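Roller rack (tote flow rack)

A roller rack, or flow rack, is a shelving unit in which bins rest on rows of small rollers set in a metal frame. The rollers let a full bin move to the picking side with little effort. Plastic bins are often blue, and a steel rail runs along the front. 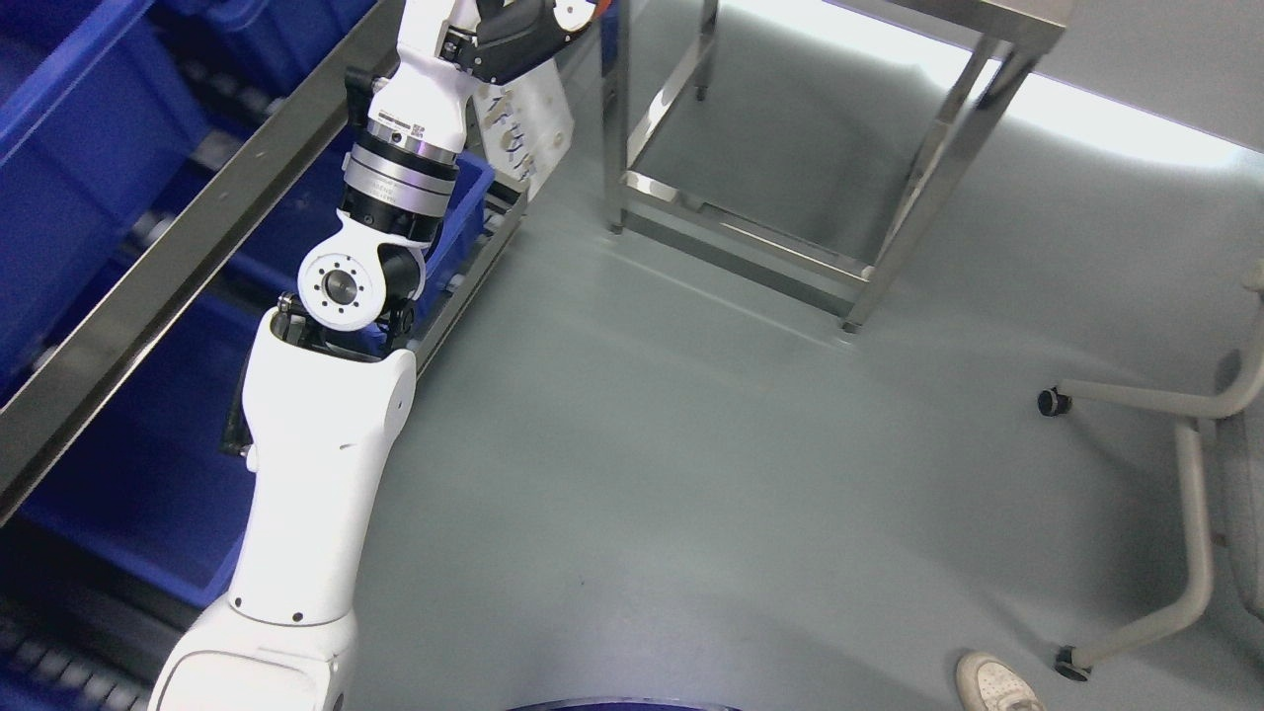
Racks of the Arnar pattern are usually paired with a stainless steel table placed a short walk away. The Arnar frame is rated for 200 kg per level and has 3 levels. Shallow trays may be set on top of deeper bins — a common way to present small cylindrical parts at hand height. 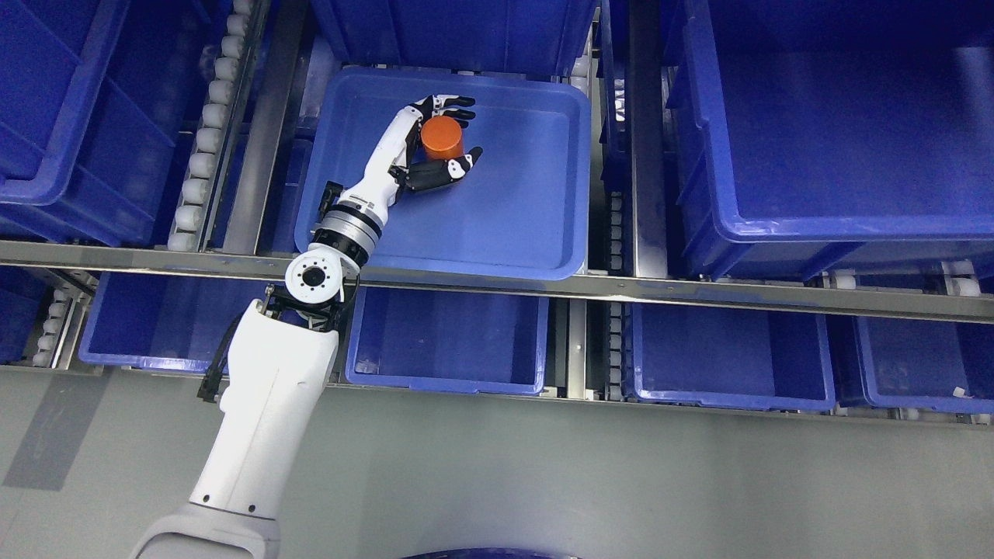
Why are trays used in place of the bins themselves?
A shallow tray keeps small parts within easy reach and lets a missing one be noticed sooner.

Tray color commonly marks a stage of work. In the scheme described by Latifa El Sherbiny, blue is for storage and red is for parts moved to the table.
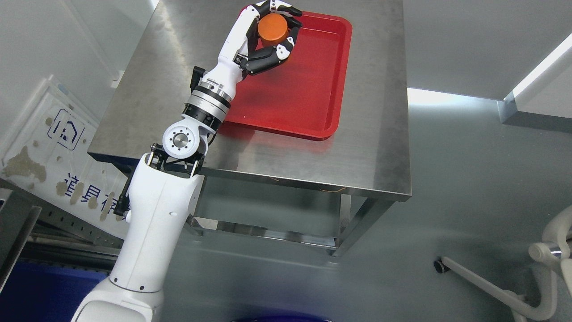
Table surfaces

Brushed stainless steel is easy to wipe but shows smudges and fine scratches.

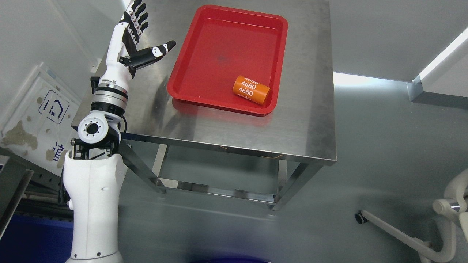
Cylindrical parts can roll when laid on their side, so a raised tray rim is preferred — the Gukar tray is one such type.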